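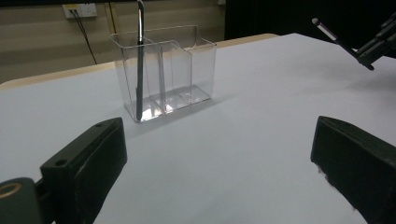

Fig. 1 : le stylo dans l'organiseur transparent, devant les deux doigts noirs de la pince.

Bon, le budget. On avait 900 euros pour tout le semestre et je croyais naïvement que ce serait large (spoiler : non !). Avec Ignacio Mbeki, on a d'abord voulu prendre deux pinces complètes chez Tzavaras, mais rien qu'avec les frais de port on crevait le plafond. On s'est donc rabattus sur une seule pince Mulley, plus des doigts de rechange à 43 euros la paire. J'en voulais trois paires, Ignacio une seule, on en a commandé deux.

Côté objets à saisir, j'ai adoré faire les courses : l'organiseur, des stylos, quelques gobelets, le tout pour 15 euros. Le plastique transparent, c'est mon idée, je voulais un cas difficile pour la vision et je ne le regrette pas !

Reste le projet Tisamlow, qui reprend notre poste en février. Il nous reste 82 euros et je les garderais pour la visserie et les câbles. Le devis Levov pour un éclairage correct est en annexe, à vous de voir si le département peut suivre.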